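# Come and help us run Holiday Kids' Week at Dovden

I'm on the hunt for a children's ministry assistant, plus a handful of helpers, for our summer holiday program in January. If you like kids, don't mind glue on your sleeves and can tell the story of Jonah without notes, please keep reading!

A bit about us first. I coordinate the children's programs at Dovden Community Church, and I've been doing it long enough that some of my first Sunday School kids now tower over me. We run a regular Sunday morning group, a playgroup, and the holiday week, which is the big one. It's loud and messy and I love it – last summer we had a whale made from bedsheets that took up half the hall and kept sagging onto the preschoolers during the memory verse.
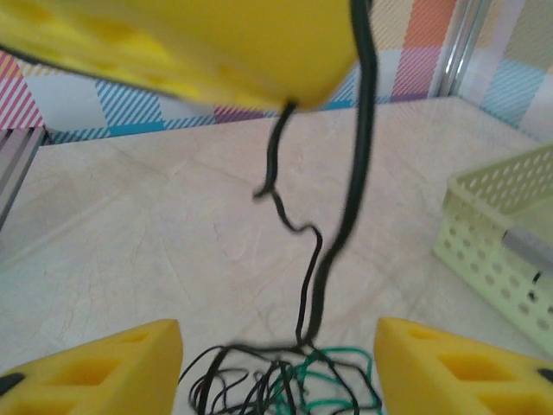

The paid role is casual, mornings only, and it covers the holiday week itself plus the planning in the lead-up. You'd be working alongside me on the lesson plans, leading one of the age groups, and keeping the craft side of things moving. We have 4 age groups and each one does its own version of the same Bible story, so there's a fair bit of juggling. The preschoolers get puppets and colouring, the older ones get a drama and a proper discussion afterwards (they ask cracking questions, so be ready to say "I don't know, let's look it up").

This year's theme is journeys: Abraham, Ruth, Jonah and Paul. I've got Abraham and Ruth mostly sorted. Jonah has the whale, obviously. Paul is wide open, and if you have a good shipwreck game that works indoors I'd like to hear it in your application.

## What I'm looking for in the assistant

- Experience with primary-aged kids, whether that's at church, school, camp or Scouts
- A current Working with Children Check
- Someone who's comfortable praying with kids and happy to sign our statement of faith
- Able to read a story aloud with some oomph
- First aid is a bonus, and so is guitar

You don't need a theology degree or a teaching qualification. I haven't got either.

## Helpers

I also need people for the unpaid jobs: morning tea, sign-in, craft tables, and someone patient for the music corner. Teenagers are very welcome from Year 9 up, and we'll pair you with an adult leader. You can do the whole week or just a morning or two, but please tell me which ones early so I can do the roster properly. 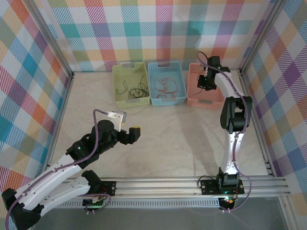

Everybody on the team, paid or not, comes to a training morning before we start. We go through child safety, allergies, the toilet rules and what to do if someone's mum is late for pick-up. Crisanto Soriano runs the child safety part and he's very clear and very thorough, so bring a pen. Then we have lunch and make one of every craft ourselves. You'd be surprised how many good-looking crafts fall to bits once you're trying to do them with 4-year-old fingers and a bottle of PVA!

Program mornings start at 9 am for the kids and 8.15 for the team, and we're usually packed up by 12.30. The hall is on Van Dusen Street, with parking around the back. There's a bus stop out the front too.

## How to apply

For the paid role, send me a page about yourself, the names of 2 referees (one of them from your church, please) and a short outline of a Bible lesson you'd enjoy teaching. It can be one you've used before. For helper spots, just grab a form from the welcome desk or catch me after the morning service.

Applications for the assistant job close at the end of November. I'll ring everyone who applies, and interviews will be a cuppa and a chat in the church kitchen. If you're not sure whether it's for you, come and sit in on Sunday School one week first – kids' group heads out after the second song.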